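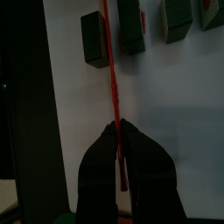

Denise Stockdale said that the end was finished, and that I should cut it off and begin again with a clean one. She said it without stopping her own work, in the voice she used for the weather. A cord which has opened at the end will open further, she said, and the red ones are the worst.

I answered that I would prefer to keep it.

"It is your afternoon," said Denise.

I had come to Durley in February with one suitcase and a letter from my cousin, and the only firm that answered me was Sugden. They made cords. They made them for curtains, for church bells, for the blinds of hotels, for the necks of conductors' whistles, and once, Denise told me, for the costume of a bishop in a play. When I started there, the firm was over 125 years old and it had a smell of wool, oil and old radiators which went home with me in my coat.

The board hung at the end of the long room, beside the door to the yard. It was white and plain, and at the top of it there were four dark green blocks. None of them was straight. I noticed this on my first morning and I thought that somebody would come to correct it, but after a few weeks I understood that they had been like this for a long time and that the people of the room had stopped seeing it. The first block on the left had a pale side, the color of cream, and it was beside this pale side that the red cord came down.

I asked Denise what the board was for.

"It was Alfie's," she said.

"And what did Alfie do with it?"

"He hung cords on it and looked at them."

This was all I could get from her in February. She was not unkind. She had a way of giving an answer that was complete for her, and she went back to her spools before I could find the words for the second question. In my own language I am fast. In English I was always arriving at the station when the train was leaving.

It was from the accounts book that I learned his whole name. My job in the mornings was to copy old orders from the books into the computer, and the same handwriting appeared on page after page, small and leaning to the left. A. Pilkington. He wrote down what each customer wanted, and under it, in pencil, he wrote what he thought. "Plundlow Hotel, 114 yards, white. They will be sorry, white shows everything." "Uvthorpe church, bell cord, red and blue. Good people. Slow to pay." "Mrs. in the blue hat, one yard of red. Did not say what for."

This last one came again. I found it in another book, and in another. One yard of red, to the lady of the blue hat, and always in pencil: did not say what for. In the fourth book he had stopped writing about the hat. He wrote only "Her", and the yard, and the price.

I am not a curious person by nature, but the work of copying makes a person curious. I began to look for her. I went faster through the hotels and the churches so that I could arrive at the next yard of red. When there was a long time without one, I was worried, as if I was waiting for the post.

"Did you know a lady with a blue hat?" I asked Denise. We were eating our lunch on the step of the yard. She had an egg sandwich and I had rice in a jar.

"Everybody had a hat," she said. Then, after she had eaten for a while: "What lady?"

I told her about the yards. She listened with her sandwich in the air. I saw that she had never read the books, in all the years that they had been on the shelf behind her chair, and that this surprised her a little now.

"He never said anything to me," she said. "He told me when his cat was sick. He told me what he paid for his shoes."

"Maybe it was nothing."

"It wasn't nothing if he wrote it down," said Denise, and she was in a bad mood until the end of the day.

After this she started to ask me. She did not ask directly. She came to my table with a cup of tea that I had not requested and stood there, and I said, "Uvthorpe, bell cord again," or "A school, green," and she went away. But one afternoon I had found something and I let her read it herself, because I was not sure that I had understood it correctly.

It said: "One yard red. I asked. She says she ties it on the gate when she is home, so that her brother can see it from the road and come in, and when she is out she takes it down. The rain ruins them. I said we could dip the end. She said do not bother, she likes to come for a new one."

Denise read it two times. She put her finger under the line as children do.

"She likes to come for a new one," she said.

"Yes."

"The silly man," said Denise. "The silly, silly man. A yard! He could have sold her a whole reel."

Then she went into the yard without her coat and stayed there some time, although it was not warm.

I did not find the end of it. I should say this now, because I know that a reader hopes. The next book was missing from the shelf, and the one that came later was in another handwriting, round and clear, with no pencil under the orders. I knew the handwriting. It was on the labels of all the boxes, and on the note over the sink about the cups.

"He went to live in Uvthorpe," Denise told me when I asked. "He said the stairs here were bad for him. I had the books after that."

"Alone? He went alone?"

"I didn't ask," she said. She was winding. The reel went around and around under her hand. "I thought it wasn't my business. I was busy, there was an order of 500 tassels."

So it was then that I began with the board. I took a piece of the red from the old stock, which was at the bottom of a drawer and which was not good enough to be sold. It was twisted well in the upper part but there were small hairs coming out of it, more in the middle, and the end was open and a bit thick, with a darker color at the tip. I thought that perhaps he had dipped it after all. I thought that he had tried some ends, to see which of them would survive the rain, and had hung them from the top of the board, and had looked at them, as Denise said. I have no proof. A darker tip can come from many things, also from a dirty drawer.

I hung it where it could come down past the pale side of the first block, and I stepped back to look. It did not fall completely straight. It went a little to the right.

And this is when Denise said that the end was finished.

"It is your afternoon," she had said, and for some minutes she worked and I looked. The light in that part of the room is soft after lunch and the white of the board becomes a little gray in the lower part. The red was very strong on it. I believe you could see it from the road, if there was a road.

"You want to whip it, at least," said Denise behind me. I had not heard her come. "If you won't cut it. You take a thread and go around it, tight, and it stops there."

"Would you show me?"

"I've shown you."

"You showed me on the thick one. This one is thin."

She made the sound with her nose that I knew already. But she took her glasses from her hair and put them on, and she came near, and she bent to the end of the cord and studied it for such a long time that I thought she had forgotten the question.

"He did dip this," she said.

"Do you think so?"

"I don't know. It could be." She stood up again, with a hand on her back. "He always used too much. I told him. It goes dark, I said, it goes dark and then people complain."

The bell of the front door rang, and it was the man for the hotel order, who was early. Denise went to him. I heard her telling him that he had chosen white and that he would be sorry, white shows everything. He laughed. She did not.

When she came back she had her coat on, although it was only a little after 4, and Sugden closed later than this. She looked in her bag for something, did not find it, and closed the bag.

"There is a bus to Uvthorpe," she said. "I think there still is."

"From the market," I said. "I can look when it goes."

"I'm not asking for today."

"No."

"I only said there is one." She buttoned the coat to the top. Then she opened the drawer where I had found the piece, and moved the old ends with her fingers, here and there, and pushed it shut again with her knee. "Is that all the red we have?"

I said that there was a new reel upstairs, from the last delivery, and that nobody had opened it yet.

"Well, bring it down," said Denise. "And the long scissors. Cut me a yard."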